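Ticket: Fridge section warm at the bottom, water under the crisper
Status: Resolved (keeping an eye on it)
Model line: Ivus 600, bottom-mount freezer
Site: Starnville flat, upstairs kitchen

Opening post

G'day all, hoping someone on the Ivus board has been through this one. Our fridge is the 600 and it's been a good thing up until now, no complaints, it hums along and the kids slam the door and it forgives them. Since early November though, the bottom half of the fridge section has been getting warmer than the top. Milk in the door is fine. Lettuce goes slimy in two days. And there's a puddle under the crisper that comes back no matter how often I mop it up (tea towel number whatever, they're all in the wash).

The display says 4 degrees and has never budged. I bought a cheap Kidex fridge thermometer from the hardware shop and it reads 4 on the top shelf and 10 down in the crisper. So the display is telling the truth about one spot, I reckon, and that spot isn't where the veg lives.

What I'd already tried before posting:

- Turned it off at the wall overnight with the doors propped open, towels everywhere. Better for a bit over a week, then back to the same.
- Cleaned the door seals with warm soapy water. They were pretty grotty along the bottom fold, so no regrets there.
- Did the torch test, where you shut a torch inside at night and look for light leaking out. Nothing.
- Pulled it out from the wall and vacuumed the back. Found a spoon, a fridge magnet and enough fluff to knit a jumper.

No error code at that stage.

Update 1, next morning

Got an error code! E253, flashed for a minute while I was making the school lunches and then vanished before I'd found my glasses. The booklet lists it as "airflow/defrost" and says to contact your service agent, thanks very much. Rang Pillai Appliance Service, who do the Ivus work out our way. The bloke on the phone was lovely and asked whether the water was clear (yes), whether it smelled (no) and whether I could hear gurgling after the compressor cuts out (sometimes, and now I can't stop listening for it). He said it sounded like the drain at the back was blocked and freezing over, and that I could have a crack at it myself before paying for a callout.

Update 2, what I did

Writing this out in full because I hunted for ages and only found bits of it.

1. Switch it off at the wall. Food into an esky, drinks can take their chances.

2. Clear out the bottom of the fridge section so you can get at the crisper. Ease the drawer forward until it hits the stop, then lift the front lip and it comes over. Mine was sticky on one side and I was pulling it crooked, so keep it level and go slowly. The glass cover above it lifts out afterwards, two hands please.
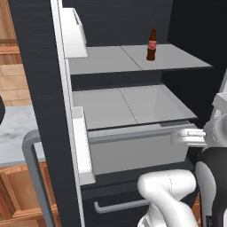 3. Find the drain hole. On the 600 it's low down on the back wall, behind where the drawer sits, at the bottom of a little gutter. Mine was completely plugged with what I think was old spinach, plus a lump of ice.

4. Melt the ice. I used a turkey baster and warm water, a squirt at a time, with a towel underneath. Don't use boiling water and don't go poking at the liner with a knife (the phone bloke was very firm on that).

5. Clear the hole. A pipe cleaner bent double got most of it. Then more warm water until I could hear it trickling into the tray underneath. Best sound I'd heard all week!

6. Check the air vent. There's a slotted vent on my model, and I'd had a big tub of leftovers shoved hard up against it for who knows how long. Moved that.

7. Dry everything, put it back together, switch on, and leave the door alone for a few hours. Tell the household. Tell them again.

Update 3, ten days on

No puddle. The Kidex reads 4 up top and between 5 and 6 in the crisper, and Pillai's say that's normal for the drawer. E253 hasn't shown its face. The lettuce has lasted a week, though we did eat most of it.

The drawer still catches a bit on the one side. I've wiped the runners and it's improved, so if anyone knows whether the runners on the 600 can be bought separately I'd love the part number. The spare parts page only lists the whole drawer and it's a silly price.

I'm marking this one resolved but I'll leave the thread open for the runner question. Cheers to everyone who messaged, especially whoever suggested the turkey baster. It now lives under the sink and it's not going anywhere near a turkey again.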